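I bought the Tollurex 34 carry-on in June for a trip to Lyon and have used it on every flight since. It holds four days of clothes, plus a pair of shoes if you pack them along the sides. The wheels are quiet on tile and poor on cobblestones. After a 15-minute walk from the station to our rental, the left one had picked up a wobble that never went away.

The front pocket is the best part. My passport, charger and a paperback fit without bulging. The zipper on the main compartment sticks at the corners, and I have to hold the lid down with one hand to get it around.

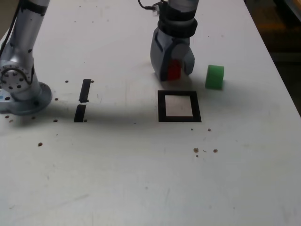 A white work table and a silver arm on a round base.

I would buy it again for airports and hotels, but not for old towns.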